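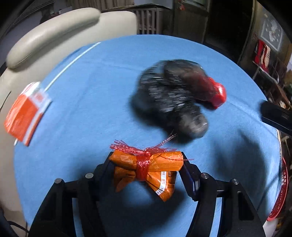

4.2 Visiting patterns and what chaplains count as a visit

The second set of interviews dealt with time. How long a chaplain stays, how often they go back, who asks for them. We had expected the logbooks to settle most of this. They did not. Levcombe keeps a bound book at the nurses' station, Pritance a spreadsheet, and the two prisons use whatever form the welfare office handed out that year. Columns don't match. One site logs every knock on a door, another logs only talks that went past five minutes.

So the 771 entries in the pooled log should be read with care. A "visit" at Levcombe can be a wave from the hallway. At Pritance it's a sit-down. We recoded what we could (see the appendix for the rules) and left the rest as written.

Of the 20 chaplains interviewed, 15 were paid for at least part of the week. The others were lay visitors sent by a parish, temple or mosque. Paid chaplains wrote more in the log, not surprisingly – their hours are checked against it. Unpaid visitors often wrote nothing for weeks and then filled in a page from memory. One told us she put down "the ones I was still praying for". Useful to know, hard to code.

Length of stay. Most chaplains said they don't look at the clock. Several then gave us quite exact numbers, so we think they do. The usual pattern in the hospital sites was one long visit early on, then short ones. Fifteen minutes was the figure we heard most for a follow-up. Prison chaplains had less say in it. Movement times, lock-ups, an officer waiting by the door. A visit there ended when it was ended by somebody else, and the chaplains had learned to say the important thing first.

Who asks. Families, mainly, at Levcombe. At the prisons it was the person himself or a cellmate asking on his behalf. Pritance sat somewhere in the middle, with a fair number of requests coming from cleaning and kitchen staff who had noticed somebody low. None of the forms has a box for that kind of referral and it drops out of the written record completely. Mudaliar, in her earlier work at Grurard, found much the same thing with night porters, and argued that a service which only counts formal referrals will always look smaller than it is. Our interviews back her up.

Faith matching came up less than we thought it would. Chaplains were asked directly if they saw people outside their own tradition. All did. Some felt fine leading a prayer from another tradition if asked, some would only sit with the person while it was said, and a few would phone a colleague and wait. The Catholic sisters in the sample were the most relaxed about it, the newer chaplains the least. We don't want to make too much of this, the group is small and years of service seems to matter more than denomination does.

4.3 Calling

Each interview closed with the same question, why this work. Answers fell into two rough groups. The first spoke of a call, often with a place attached to it – a retreat, a funeral, a bus ride in one case. The second came in sideways. A vacancy, a favour to a priest, a retirement job that grew. By the tenth year the two groups sounded alike, and coders working without the background sheets could not reliabley sort them.

Worth noting that the sideways group were more likely to talk about leaving. They named paperwork, parking, the on-call phone. The called group named the same things but put them as trials. Whether that is a real difference in how the work is felt or just a difference in vocabulary we can't say from one round of interviews. Barroso is the only site with a second round planned, in November, and the question will be put again there with changed wording.

Limits. Nobody who had already left the work was interviewed, so the picture of why people stay is lopsided. Two recordings were lost and replaced by notes. The prison sites let us in for a single day each, and staff there chose which chaplains were free to talk. The the recoding of the Levcombe book was done by one person and has not been checked by a second. Entries for the chapel services themselves were left out, as they're treated separately in section 5.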